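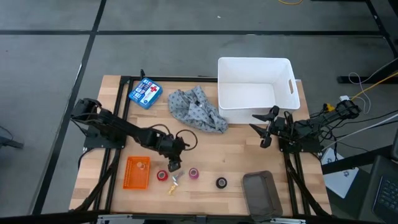 Skosten Two-Arm Bench: Frequently Asked Questions

Last revised 10/7/21. Applies to the standard bench and to the Jindell software release that ships with it. Owners of pre-June benches should read the section on upgrades first.

GENERAL

What is included in the standard bench?
Two arms, two grippers, two base plates, the table frame, a wood top, the controller, the emergency stop and one cable set. A computer is not included. Bins, trays and other work items are not included either, apart from the calibration block.

What does it cost to rent or buy?
The bench is sold outright or leased by the month through Zupan. Zupan handles all leases in the US and Canada, including delivery and pickup. Prices are quoted per order and depend on the support plan.

What kind of work is it suited to?
Sorting, packing and kitting of small items at table height. Typical jobs are first aid kits, sample packs, spare parts bags and returns. It is not suited to food, liquids in open containers, or anything with an exposed blade.

Can it run without an operator present?
No. The support plan and the warranty both require a trained operator within reach of the emergency stop whenever the arms are powered.

ITEMS AND HANDLING

What is the maximum weight per arm?
543 grams at full reach, including anything attached to the gripper fingers. Two-arm lifts are allowed but the limit does not double. Contact support for the two-arm table.

Can the grippers handle rolls of tape and bandage?
Yes. Stand the rolls upright and leave a finger's width between them. Rolls lying flat are harder to pick up and may need the soft finger pads, sold separately. Self-adhesive bandage should have its loose end pressed down before the run.

What about cloth?
Cloth can be picked up and moved. Folding is available as a beta feature in Jindell and is not covered by the support plan. Expect to retrain when changing from one fabric weight to another.

Can it open tins and hinged boxes?
Some of them. A friction lid that opens with light finger pressure is usually fine. Latches are tested case by case. Send two samples of the container to Skosten before ordering and we will report back in writing.

Do items need to be placed in exact positions?
No. Items must be inside the work area and must not be stacked. Shiny metal parts smaller than a coin are the most common cause of missed picks. Place them in a shallow tray with a matte surface.

Can I use my own bins?
Yes, if the rim is no higher than the limit printed in the manual. Plain bins with straight walls work best. Mesh baskets are accepted, but thin parts can catch in the openings. Enter the bin size in Jindell before the first run.

SETUP

How much floor space is needed?
Allow for the table plus a clear strip on each side for cables and for the operator. Benches may be placed next to each other if the arms cannot reach across the gap. Set the reach limits in Jindell to confirm this.

Does it need a hard floor?
No. Low-pile carpet is acceptable. Check the table with a level after the first day and again after a week. Thick carpet or loose tiles will cause drift in the calibration.

How should the cables be routed?
Leave a loop of slack at the wrist so that the joint can turn through its full range. Route the base cables outward, away from the work area. Floor cables in a walkway must be covered.

How long does training take for a new task?
A simple pick-and-place task usually needs 37 recorded runs. Multi-step packing needs more. The upper limit per task is 2,000 runs, after which old runs have to be archived.

MAINTENANCE AND SUPPORT

How often is calibration required?
Every 27 operating hours, and after any move or collision. The procedure is in chapter 4 of the manual.

Is Vivport compatible?
Vivport grippers fit the wrist mount with adapter plate B. Vivport controllers are not supported.

Can a pre-June bench be upgraded?
Yes. The older base plates must be replaced in pairs. Order kit U2 from Skosten, or from Zupan if the bench is leased. Tasks recorded on the old plates have to be recorded again.

What is not covered by the warranty?
Finger pads, cable sheaths, scratches to the wood top, and damage from loads over the limit. Joint motors are covered for the full term if the calibration log is complete.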